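Laptop shuts off on its own, but only in the evenings?

Posted by Leilani Blackwood
Friday, May 17, 2019

I work from home three days a week and my laptop is fine all day. Then after dinner I move to the couch and within 18 minutes or so it gets loud, then slow, then the screen goes black. No warning message. If I leave it alone for a while it starts up again as if nothing had happened, which is more than I can say for whatever I was typing.

It's four years old and I bought it refurbished. My brother-in-law says the battery is shot. The man at the repair counter at Puleo says it's the motherboard and wants 160 dollars to look, with the rest to be discussed, in a tone I didn't care for. I've already run the virus scan twice and deleted some 3000 photos of my dog, so please don't tell me to free up space. Is it worth fixing?

Recep Çetinkaya
Battery. Buy a new one.

Relu Tănase
I would keep the 160 dollars for now. You wrote the fix in your own first paragraph and then walked right past it: fine at the desk, dies on the couch. Motherboards don't know what room they're in.

Most laptops pull cool air in through slots on the bottom and blow it out the back or the side. On a desk the little rubber feet leave a gap for that. On a cushion the feet sink, the fabric closes over the slots, and the fan spends the evening breathing upholstery. When the processor gets hot enough the machine slows itself down, and when that doesn't help it cuts the power to save itself.
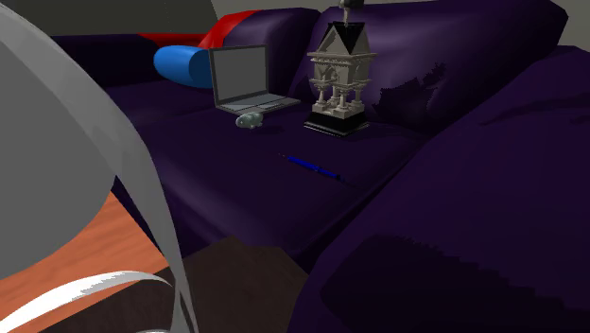 Laptop on a seat cushion. Comfortable for one of you.

First thing to try costs nothing. Put a large hardcover book or a baking sheet under it tonight and do exactly what you normally do. If it's still running when you go to bed, you have your answer. A tray with short legs is nicer. I have a Nendach one that wobbles, so I can't recommend it, but I've used it for 9 years.

Second thing is dust. Shut down, unplug, take it outside, and blow short bursts of canned air into the vents. Keep the can upright or it spits. Four years plus a dog means there is probably a felt blanket in there by now. If you're comfortable with a small screwdriver, look up your model and see whether the bottom panel comes off. Some do, some are held on by clips and spite.

If it shuts down on a hard table too, after cleaning, then go ahead and worry. Dried-out thermal paste would be my guess, and a shop other than that one can redo it. Back up first either way.

Aurelia Marinescu
Agree with Relu, mine did the same thing on the bed. One more check: is it plugged in when you're on the couch? If it's only on battery in the evenings, Recep could still be right. Try it on the couch with the charger AND the book, then take one away.

Also sorry about the dog photos. Look in the recycle bin before you empty it.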